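Section 4: Hanging your Podancombe roller blind

You've measured, you've chosen your side of the window, and the blind is out of its tube. Well done, this is where it gets fun! Most people have their first blind up in less time than it takes to watch a film, and the second one goes up a good deal faster.

Read the whole section once before you pick up the drill.

4.1 Laying out the parts

1. Find a clear, flat surface longer than your blind. Cover it with something soft if it's likely to scratch the fabric.
2. Unroll the first 50 cm of fabric and check it for marks. Roll it back up by hand, keeping the edges level.
3. Put the two end brackets, the chain drive, the idle pin and the screw packet where you can reach them from the window.
4. Hold the brackets up to the light. The one with the square hole is for the chain drive. The one with the round hole is for the idle pin.

Note: Blinds from the Ultska blackout range are heavier than the rest and come with a third bracket for the middle of the tube. If yours has one, fit it last.

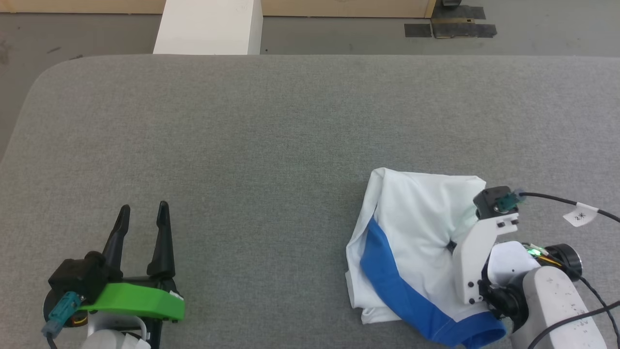
Grey felt-covered table with the floor beyond.

4.2 Marking and fixing the brackets

5. Decide which side you want the chain. Either is fine, and you can swap it later if you change your mind.
6. For a blind inside the recess, hold the first bracket against the top of the recess, 2 cm in from the side wall. Mark both holes in pencil.
7. Do the same at the other end. Lay a spirit level across the two sets of marks, and if the bubble wanders, trust the level over the plaster! Old window recesses are hardly ever square.
8. Drill the holes. Use a masonry bit for brick or concrete and a wood bit for a timber lintel.
9. Push in the wall plugs (not needed in timber) and screw the brackets up firmly by hand.

Caution: Check for hidden pipes and cables before drilling. Wear eye protection, especially when you are working overhead.

Caution: Do not use a power driver for the last few turns. The bracket can bend, and a bent bracket makes the blind creep to one side every time you lower it.

If you are fixing outside the recess, the steps are the same but the brackets are turned to sit flat on the wall. Leave at least 70 mm of wall above the opening so the roll clears the frame nicely.

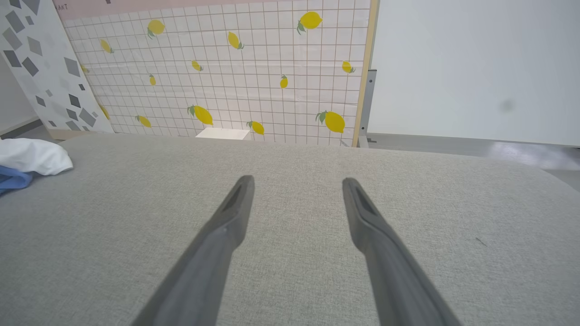
4.3 Putting the blind up

10. Press the chain drive into one end of the tube until it clicks. Press the idle pin into the other end. It has a spring inside, so it should bounce back when you push it with your thumb.
11. Offer the chain end up to the square hole first.
12. Push the idle pin in, lift that end of the tube into place and let go gently. The pin will pop into the round hole.
13. Give the tube a light tug downwards at each end. Neither should move.
14. Lower the blind slowly, all the way, then bring it back up. Lovely, isn't it?

Note: The fabric should come off the back of the roll, nearest the glass. If it comes off the front and you'd like it the other way, take the blind down and swap the chain drive and the idle pin, along with their brackets.

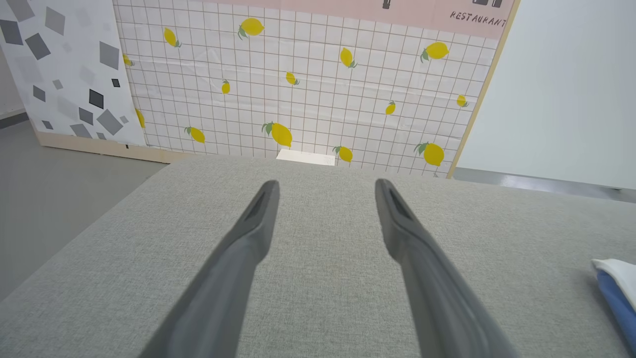
Pale grey woven fabric, seen close up.

4.4 If the blind runs crooked

Fabric that drifts to the left or right is easily put right. Lower the blind fully and stick a short strip of masking tape to the bare tube, on the side the fabric is moving away from. Roll it up and try again. Add a second layer if it still drifts, and if that doesn't cure it, go back to step 7 and check your level.

4.5 Fitting the chain safety device

Warning: Young children can be strangled by loops in chains and cords. The safety device must be fitted before the blind is used. Keep cots, beds and furniture away from the chain.

15. Hook the chain through the device and pull it down until the loop is taut but still runs freely.
16. Mark the holes, then screw the device to the wall or frame.

For Grajales day-and-night blinds, which have two layers of fabric, carry on to Section 5 before setting the stops. Everyone else can go straight to page 21.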